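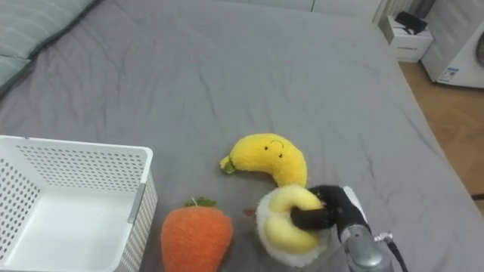

A **fitted sheet** is a bed sheet with gathered or elasticated corners that hold it in place over a mattress. It is used as the bottom sheet, with a flat sheet, blanket or duvet laid on top.

## Construction

Most fitted sheets are cut from one piece of cloth. A square is removed from each corner and the cut edges are sewn together, which gives the sheet its box shape. Elastic is then stitched into the hem, either at the corners only or along the whole edge. Full elastic costs more to sew but grips better on a thin mattress.

The depth of the corner pocket decides which mattresses a sheet will fit. A pocket of 9 inches suits an ordinary sprung mattress, while deep sheets run to 17 inches and are meant for beds with a topper. A sheet that is too deep tends to wrinkle across the top.

## Materials

Cotton is the usual fibre, woven either as percale, which is plain and crisp, or as sateen, which is smoother and has a slight sheen. Jersey sheets are knitted and stretch more easily over the corners. Brushed cotton is sold mainly for winter use. Blends with polyester crease less and dry faster than pure cotton.

## Makers

The Gratetti mill made flat sheets only until its manager, Harish Sundaram, brought in machines for sewing elastic hems. Within 3 years it was turning out 4,000 fitted sheets a month, most of them for hotels and boarding schools. Its Relard range used tape elastic in place of cord, and the same pattern was later sold under the name Skakasel with a deeper pocket. Annamalai, a smaller workshop, still makes cot and bunk sizes to order.

## Care

Fitted sheets are washed in the same way as other bed linen. Smaller items often collect in the corners during a wash, so the sheet is best shaken out before drying. High heat shortens the life of the elastic.

To fold one, the corners are tucked inside each other until all four are stacked, and the sheet is then folded flat into a rectangle.

## See also

- Duvet cover
- Mattress protector
- Valance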